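4.2 Das Bauklotzmaterial und die Arbeitsfläche

Bei der Auswahl des Materials haben wir uns lange mit sehr einfachen Dingen beschäftigt, und das hat sich gelohnt. Farbige Kunststoffklötze kennt fast jedes Kind, man muss sie nicht erklären, und trotzdem steckt in ihnen erstaunlich viel: Form, Farbe, Standfestigkeit, Oberfläche, Nachbarschaft. Der Satz, den wir intern Fumby nennen, besteht aus Klötzen in Grün, Gelb, Blau und Rot. Dazu gehören unter anderem Zylinder, Würfel und achteckige Prismen. Gerade das Prisma ist ein wunderbares Stück, weil es zwischen den beiden anderen Formen vermittelt. Kinder, die nach »rund« und »eckig« sortieren sollten, hielten es oft lange in der Hand, drehten es und fragten nach einem dritten Haufen.

Für die Benennungsaufgabe wurden insgesamt 504 Anordnungen vorbereitet. In jeder liegen acht Klötze auf dem Brett, zwei von jeder Farbe (Abb. 3). Die Abstände sind absichtlich ungleichmäßig. In der Vorstudie mit der Sammlung Plumside hatten wir die Klötze noch in Reihen ausgelegt, und prompt lasen viele Kinder sie wie eine Zeile von links nach rechts ab. Bei verstreuter Lage müssen sie sich selbst einen Weg suchen, und dabei entstehen die schönsten Formulierungen (»der Grüne, der so allein wohnt«). 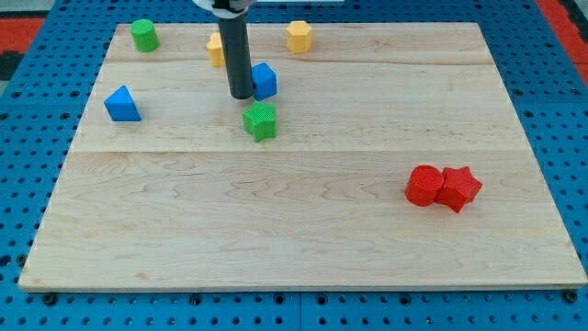
Abb. 3: Farbige Klötze auf dem hellen Holzbrett, darunter der blaue Lochtisch.

Ebenso viel Sorgfalt floss in den Untergrund. Thirumalai Thampi schlug früh ein helles Holzbrett vor, und wir sind ihm dafür sehr dankbar! Alle vier Farben heben sich davon klar ab, auch das Gelb, das auf weißem Karton fast verschwand. Die sichtbare Maserung störte entgegen unserer Erwartung nicht. Einige Kinder nutzten sie sogar als Orientierung und sprachen von Wellen oder Wegen, die Fuge wurde mehrfach zur »Straße« erklärt. Solche Äußerungen haben wir als eigene Kategorie kodiert (Bezug auf den Untergrund, siehe Abschnitt 5.1).

Insgesamt liegen 2593 transkribierte Äußerungen von 106 Kindern vor. Ausgewertet wurden sie nach dem Schema Gelik, erweitert um zwei Codes für die Oberfläche. Die leicht gerippte Struktur der Klötze kam nämlich häufiger zur Sprache, als wir vermutet hatten, besonders bei Kindern unter 6 Jahren, die vor dem Benennen gern mit dem Finger darüberfuhren. Ob die Riffelung das Unterscheiden der Formen erleichtert oder eher davon ablenkt, lässt sich mit den vorliegenden Daten nicht entscheiden. Eine zweite Erhebung im Juli soll deshalb glatte und gerippte Klötze direkt gegenüberstellen, bei sonst gleicher Anordnung und auf demselben Brett.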